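The town that rents out its spare rooms

When the wool mill in Durnlow closed, the town had 3,313 inhabitants and one hotel. Today the hotel is gone also, but a visitor can sleep there more easily than before. Many families let a room to walkers who follow the Hevberg path.

Levente Bodnár came in January and stayed with his hosts for two weeks. "I wanted only to see the valley," he told me over soup. "Then I was helping with the firewood."
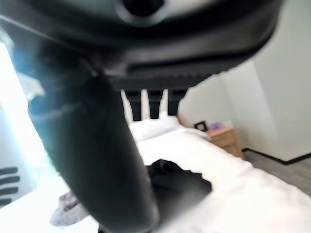
A bed made up in white.

The price is usually low, and breakfast is a matter of discussion. Koen Willems, who lets the room of his grown daughter, asks his guests the evening before if they eat eggs. He keeps a guest book since the first season, and it has now 1,086 names.

Not everybody is content. Rents in the lower streets have risen, and young people look for flats in Steltley instead. The bus between the two towns still goes only in the morning — a complaint I heard at every table.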